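Rice Tips I Stopped Believing (and a Few I Kept)

Every kitchen page on the internet has a list of rice secrets, and most of them copy each other. I cook rice four nights a week, so I tried the ones that get repeated most. My results are from one stove and one stubborn cook. Take them for what they are.

Rinse until the water runs clear

It never runs clear. I stood at the sink through more changes of water than I care to admit and it was still cloudy, just less so. Two rinses get rid of the dusty starch on long-grain white rice, and after that I can't taste or feel a difference. For rice pudding or risotto I skip rinsing, as you want the starch there.

The knuckle method

You rest a fingertip on the rice and add water up to the first joint. My sister-in-law Dorota swears by it and her rice is very good, but she has used the same pot for years. In a wide pan that depth of water is far too much. Measure it. One cup of long-grain to one and a half cups of water works in my heavy pot with a tight lid. If your lid rattles, add a splash more.

A spoonful of oil stops sticking

Sort of. The grains come out a bit slicker, and the bottom of the pot sticks exactly as before. Lower heat fixes the bottom. Frying the dry rice in butter for a couple of minutes does change things, but then you're making pilaf.

Never lift the lid

I lifted it. I lifted it twice, to be difficult. The rice was fine. You lose a little steam, so don't stand there with the lid in your hand, but a quick look won't ruin supper. Stirring is another matter. Stir plain rice halfway through and it goes gluey.

The resting time

This one I kept, and I was ready to throw it out. Take the pot off the heat and leave it covered for ten minutes. The wet layer at the bottom and the dry one on top even out. A dish towel under the lid catches drips, if you keep the corners well away from the burner.

Rice in the salt shaker

A few grains do seem to help in a damp summer, mostly by breaking up lumps when you shake. I wouldn't call it magic. A shaker with a cap does better.

Bay leaves in the rice bin

Supposed to keep bugs away. Leokadia Ostrowski wrote in to tell me it has worked for her since November. Has she ever had bugs, though? She didn't say. A hard-sided container with a lid that seals is what I'd trust. If you're worried about a new bag, give it 4 days in the freezer, then let it come back to room temperature before you open it.

Special scoops and spoons

I have seen rice scoops sold with a straight face for the price of a good lunch. Any spoon from the drawer moves dry rice from one place to another. Tip what you need into a bowl first, so you aren't dipping a damp measuring cup into the whole supply.

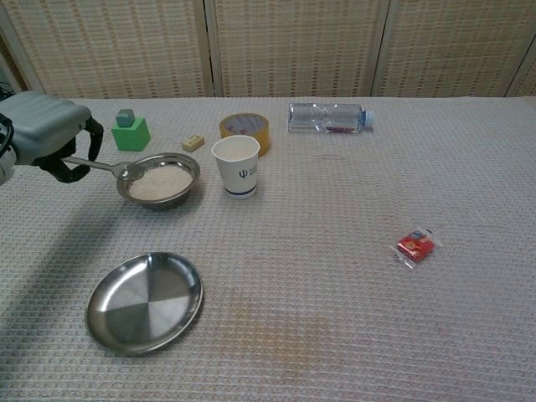 Uncooked white rice in a stainless steel bowl, with a plain metal spoon.

Leftovers

No skepticism from me on this part. Cooked rice shouldn't sit out on the counter all evening. Spread it on a plate so it cools fast and get it into the fridge within an hour. Reheat it once, until it's steaming all through, with a spoonful of water to loosen it.

Next up: whether vinegar really cleans a kettle any better than lemon. I have my doubts.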